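Sarness Bench Notes / Two-Arm Cells / Faults and Recovery

How to recover from a two-arm grip fault on a small lidded container

Last revised August 30, 2024

This page covers the fault we see most on the two-arm cell at Vullthorpe: both grippers are on one small container, one arm stops with a force trip, and the other arm keeps holding. The controller logs it as code 389. The steps apply to any cell running the Villca motion controller with parallel-jaw grippers.

You will need the teach pendant, a soft pad or folded cloth, a 2.5 mm hex key and the fault log sheet. Allow 10 minutes.

What the fault is

In a two-arm grip, one gripper holds the container and the other works on the lid. Each arm watches its own force reading. If the two arms disagree on where the container is, they push against each other through the part. The first arm to pass its limit trips and locks its brakes. The second arm gets no trip signal on older controller versions, so it stays under power with its fingers closed.

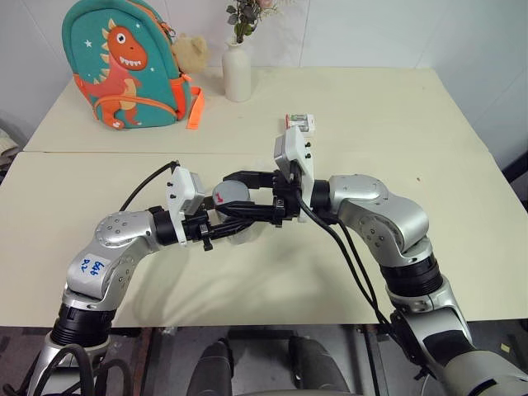
Both grippers on the part. Treat each arm as live until you have checked it on the pendant.

A stopped arm and a holding arm look the same from the front of the table. Do not judge by eye, and do not reach between the grippers. Before February our written procedure said to press Reset first. Don't do that. Reset releases the brakes on the tripped arm, and any load stored in the joints is let go at once. We had a wrist jump far enough to crack a finger mount that way.

Step 1. Stop both arms

Press the emergency stop. Check the pendant and confirm that left and right both read STOPPED. If either one still reads HOLD, cut power at the cell switch and call the cell lead.

Keep your hands off the table until this is done. If a second person is present, they stay behind the line too.

Step 2. Write down the state

Before moving anything, fill in the top half of the log sheet: fault code, which arm tripped, the last force value on each arm, and the finger opening on each gripper. The finger values are lost when you clear the fault, so copy them now.

Also note where the part is. Useful entries are short: "held by both," "held by left only," "on table, tilted."

Step 3. Support the part and open one gripper

Slide the pad in from the side, under the container, without putting your fingers between the jaws. Step back behind the line. Release the emergency stop and leave the controller in manual mode with the speed at its lowest setting.

Open the tripped gripper first. Use the jog key and stop as soon as the fingers clear the part.

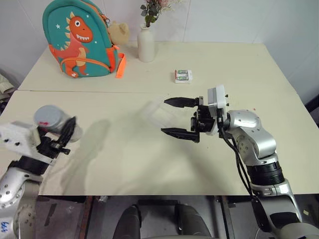 With one gripper open, look at the force value on the other arm. It should drop close to its resting value. If it stays high, the remaining gripper is pressing the part into the table or twisting it. Raise that arm a few millimeters in manual before you open it. Opening a gripper under side load can throw a light part across the cell.

Once the second gripper is open, back both arms away to the park position, press the emergency stop again, and take the part out by hand.

Step 4. Inspect

Check the fingers for bends and for loose screws where they meet the gripper body. Snug the screws with the hex key. Check that each camera housing is firm on its bracket. A housing that has turned even slightly will bring the fault straight back, since each arm finds the container from its own view. Follow the cable on each wrist and make sure it hangs free and isn't pinched at a joint.

Throw out the container if the lid or rim is damaged. A bent rim changes the grip width.

Step 5. Set the limits and test

Open the Trernonel settings page and check these values for both arms:

Grip force limit: 80 percent of the gripper's rated value
Trip delay: 500 ms
Linked stop: ON

Linked stop is the one that matters. With it on, a trip on either arm stops both. It goes back to OFF after a controller update, so check it every time.

Run the grip once at low speed with an undamaged container and watch both force values.
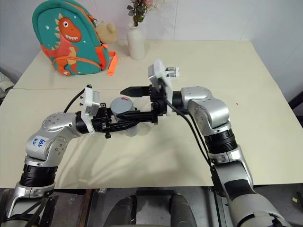
The two readings should rise together and level off. If one climbs while the other stays flat, stop the cell and redo the hand-eye calibration on both arms. Raising the force limit will hide the problem for a while and wear out the fingers.

After a clean low-speed run, do three more at working speed. Then fill in the bottom half of the log sheet and return the cell to automatic.

When to stop and get help

Take the cell out of service if the fault comes back twice in one shift, if an arm moves after the emergency stop is pressed, or if the pendant and the controller screen show different states. Tag the cell switch and leave the fault log sheet with the pendant.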